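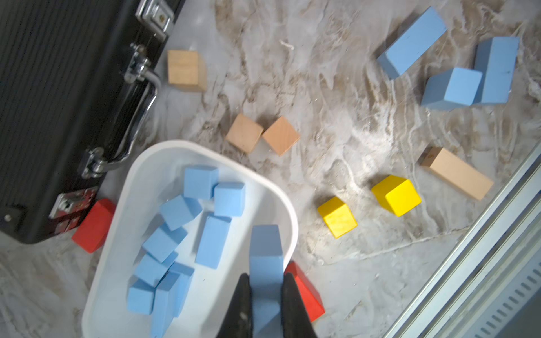 Ticket: Cillgate sorting kit, missed picks and early "bin done"
Product: Cillgate two-finger gripper kit with wrist camera, Luo control software
Status: Solved (see last entry), one side question still open
Category: Pick and place > Color sort

Original post

Hi Cillgate support! First off, I like this kit a lot. I'm writing a long review of it for our makerspace newsletter here in Claltberg, and I'd love to get this sorted before I write the part about reliability, so please don't read this as a rant.

What I'm doing: the color sort routine that comes with Luo, set to blue only. Blocks are all over the floor, mixed colors (blue, red, yellow and plain wood), and the arm is supposed to find the blue ones and put them in a white plastic bin. Everything else should be left alone. I'm running on the floor because the arm has more reach there than on my bench. It's a marble-pattern floor, pale gray and white with beige and brown veins, and I mention that because I have a feeling you're going to ask.

What goes wrong, in two parts:

1. It misses picks on the plain wooden blocks. Yes, I know, it shouldn't be picking those at all! But every so often it heads for a wooden one, closes on nothing next to it, and backs off with a "no grasp" message. It never tries for the yellow or the red.

2. It says "bin done" while there are still blue blocks sitting out on the floor, in plain sight. No error, just a cheerful green check mark and the arm goes home.

I ran 102 pick attempts over two evenings and wrote them all down (my notebook is a mess but the numbers are good). 70 went fine, 30 were "no grasp" and the last two were real grabs that slipped on the way up. Of the 30, all but a handful were the arm going after wood or after a patch of bare floor.

Settings: Luo on the stock profile, grip force at default, color tolerance at default, wrist light on auto. I haven't touched the finger pads. The fingers have a few light scuffs on them from use, but they close evenly as far as I can tell.

The picture from the wrist camera is from one of those runs, with a blue block between the fingers over the bin.

Reply from Cillgate support

Thanks for the detailed report. Please try the following and let us know the result of each.

- Run the lens check in Luo and clean the wrist camera window.
- Turn the wrist light from auto to fixed, low.
- Recalibrate color using one blue block on the surface you sort on. Do not use the white card.
- Tell us what else is in the work area, in particular anything shiny.
- Tell us how full the bin is when "bin done" appears.

My answer

OK, went through these one at a time, which took me most of an afternoon in October drizzle, so no complaints about being stuck indoors.

Lens check: passed. Wiped the window anyway. No difference.

Wrist light to fixed, low: a real change! The grabs at bare floor mostly went away. I think the glare off the floor was coming and going as the arm moved, and auto was chasing it.

Color recalibration on the floor: also helped. I had used the white card on my bench, like the quick start says, and then moved everything to the floor without doing it over. The quick start could use a line about that. The plain wood and the brown veins in the floor are pretty close in color, and I wonder if the software was lumping them together and then getting confused about where the block ended. That's a guess from me.

Shiny stuff: guilty. There's a black hard-shell case right next to the bin with a chrome handle and latches, and on the other side there's a metal frame with rails that throws back a lot of white glare along the top. I had honestly stopped seeing either one. There's a red block wedged between the case and the bin, too, and one more red one by the rim on the other side — I don't know if red that close to the bin matters, but you asked what's in the area.

How full is the bin: pretty full of blue, but nowhere near heaped over. In the wrist picture there are eight blue blocks in there and a ninth in the gripper, with three more still out on the floor. They're just in a loose pile, tilted every which way.

Reply from Cillgate support

Thank you, this is useful. The "bin done" message is not based on the floor. In the stock profile it appears when the software judges the bin to be full, using the height of the pile as seen by the wrist camera. A steeply tilted long block can read as a full bin. Please open Bin > Fill rule and change it from "height" to "search first". Also move the case away from the bin and repeat your test.

My answer

Oh, that explains so much. One of the long blocks in the pile is standing at a steep angle, so if height is what it goes by, I can see how it got there.

Changed the fill rule to "search first". Slid the case well out of the way. Left the metal frame where it was, since moving that means moving half the room, and pulled the two red blocks out into the open with the others.

Then I did 20 fresh picks, with the same mix on the same floor. No misses on wood, no grabs at bare floor, one slip on a long block that it had taken too near the end. It picked that one up again by itself on the second try, which made me cheer out loud! And no early "bin done". It kept going until it had searched the floor, then checked off.

I put the case back for a few more, just to be nosy, and got a "no grasp" almost right away on the side nearest the handle. Took it away again and it was fine. I'm not calling that proof, but the case lives in the hall now.

Side question, still open: is there a way to save the fill rule with the profile? Mine goes back to "height" each time I restart Luo. I saw a post on the Hergate forum that says to export the profile and load it by hand at startup. That works for me, but it's clunky, and I'd rather not tell newsletter readers to do it if there's a proper setting I've missed.

Reply from Cillgate support

The fill rule is stored per session in the current version. We have logged your request to store it with the profile. Until then, export and load is the correct method. We have also passed on your note about the quick start and recalibrating after a change of surface.

Marking this as solved. The ticket stays open to comments.

Last comment from me

Thanks, that's fair. I'll write up export and load as the way to do it for now, and put the wrist light setting right near the top of the review, as that was the easiest fix of the lot. If the profile thing lands in an update, would you mind dropping a line in here? I get the ticket emails.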